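3. Reading the Hemau Council Race Through Its Doorstep Talk

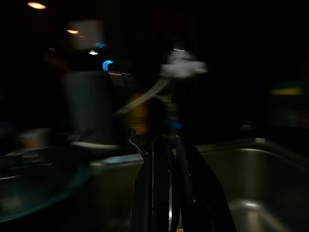
What drew us to Hemau in the first place was how little of its campaign happened on a stage. The town has one hall, one weekly paper and no radio station of its own, and yet when we arrived in October everyone we met could tell us where each candidate stood on the bridge toll. They had picked it up on porches, in the bakery line, at the kitchen table of a cousin. For anyone who studies local elections this is a wonderful thing to walk into! Most of the work on candidate contact (ours included, until now) leans on mailers and paid ads, which leave a paper trail. Talk leaves almost none, so it tends to drop out of the models.

We set out to catch as much of it as we could. The survey went to 500 registered voters drawn from the town roll, split evenly between the two wards, Grurkovitz and Lo Presti. Each person was asked who had spoken to them about the council race in the past week, where the conversation took place, and which topic came up first. We left the last question open on purpose. In our pilot we had offered a fixed list of topics, and people politely picked from it, and we learned very little.

3.1 Ward differences

The wards turned out to be far more different than the vote totals suggest. In Grurkovitz, 56 percent of respondents named a neighbor as their main source of news about the race. In Lo Presti the leading source was a candidate in person, which fits with the older housing there, the short front yards and the habit of leaving doors open until dark. We had expected the reverse, given that Lo Presti is the ward with more newcomers, and we spent a happy afternoon arguing over why we were wrong. Our best reading is that newcomers get visited more often, as candidates see them as votes still up for grabs, while in Grurkovitz the campaigns assume that families settled their minds years ago.

That assumption deserves a harder look. Several Grurkovitz voters told us they had changed sides over the toll, and had done so after talking with someone on their own street. No campaign had knocked. If this pattern holds in other towns, then counting door knocks will miss the places where opinion is moving most.

3.2 The candidate's view

We also held long interviews with both candidates for the open seat. Arturo Zuccaro was generous with his time and let us read his walking notes, a stack of index cards sorted by street. They are a treat. He writes down the thing people complained about, then the thing they brought up once the complaint was over, and he told us he trusts the second one more. "The toll gets me in the door," he said. "Then we talk about the school bus." Coding the cards by his own order of topics gave us a measure we had not planned for, and it lines up well with the open survey answers from Lo Presti. It does not line up with Grurkovitz, where he had walked only 2 streets by the time of our interview.

His opponent kept no notes, and asked not to be named in this paper. We therefore use that interview only as background.

3.3 Limits

The survey closed on 19 Oct 2019, before the final debate, so nothing in this section speaks to late shifts. Recall is a worry too. People remember a heated talk better than a dull one, and the bridge toll was nothing if not heated. We compared our answers with the letters page of the weekly Brodanine, and the same topics rose and fell there in much the same order, which is encouraging, though letter writers are hardly typical voters. Section 4 takes up the turnout records by ward and tests whether the neighbor effect survives once age and years in town are held fixed.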